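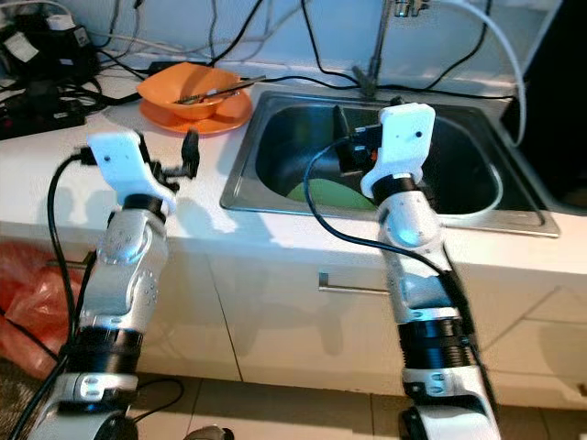 Remplacement de l'évier : bilan et règles d'usage de la cuisine

Publié le 27 novembre 2019

Les lecteurs de ce carnet savent que la rénovation de la cuisine a été engagée au mois de septembre. Le présent billet en dresse le bilan pour ce qui concerne le plan de travail et l'évier, les deux postes sur lesquels j'ai reçu le plus de questions.

Le choix s'est porté sur un plan de travail blanc et sur un évier rectangulaire en inox, placé à droite afin de conserver à gauche une surface de préparation continue. Deux autres options avaient été étudiées. La première, un évier en résine de la gamme Lilex, a été écartée en raison du délai de livraison. La seconde, un modèle à deux bacs proposé par la maison Parisi, occupait une part excessive du plan. Le bac unique, profond, permet de laver une plaque de four sans la tenir en biais, ce que l'ancienne installation interdisait.

Le montant total des travaux s'élève à 3152 euros, dont 389 euros pour l'évier et son vidage. La pose a été confiée à l'entreprise Sallance. M. Tymofii Horobets, qui en dirigeait le chantier, a recommandé de reprendre l'évacuation existante, dont la pente était insuffisante. Cette reprise n'était pas prévue au devis initial ; elle a représenté 200 euros supplémentaires, compris dans le total indiqué plus haut. Je ne regrette pas cette dépense, l'ancien siphon ayant débordé à deux reprises au cours de l'hiver précédent.

Le rebord métallique de l'évier est en relief par rapport au plan. Ce point mérite l'attention des personnes qui envisagent une installation semblable : les miettes et l'eau poussées à l'éponge s'arrêtent contre le bord et ne tombent pas d'elles-mêmes dans le bac. Un évier affleurant aurait évité cet inconvénient, au prix d'une découpe plus coûteuse. Il convient donc d'essuyer le pourtour chaque soir, en insistant sur les angles.

S'agissant de l'entretien courant, les dispositions suivantes ont été arrêtées avec Mme Raghda Najjar, avec laquelle je partage l'usage de la cuisine.

Le plan de travail est nettoyé à l'eau tiède et au savon de Marseille. Les poudres à récurer en sont exclues.

Le café, le curcuma et le jus de betterave sont essuyés sans attendre.

Aucune vaisselle ne demeure dans le bac pendant la nuit. Les casseroles à faire tremper sont posées sur une grille.

Le bac est rincé puis séché au chiffon. L'eau étant très calcaire dans notre commune, un passage de vinaigre blanc dilué est effectué chaque semaine, suivi d'un rinçage abondant.

Aucun récipient brûlant n'est déposé directement sur le plan. Les dessous-de-plat sont rangés dans le premier tiroir.

Reste la question de l'égouttoir. Le modèle Metetti acquis pour 23 euros est stable et se range facilement, mais ses pieds ont laissé de légères marques grises sur le blanc. Elles sont parties à la gomme. Mme Najjar est favorable à un simple torchon épais ; je penche pour un égouttoir suspendu au-dessus du bac, sous réserve de trouver un modèle à la bonne largeur. Les recommandations des lecteurs équipés d'un évier comparable seront lues avec intérêt dans les commentaires.

Le prochain billet traitera de l'éclairage et du choix des poignées.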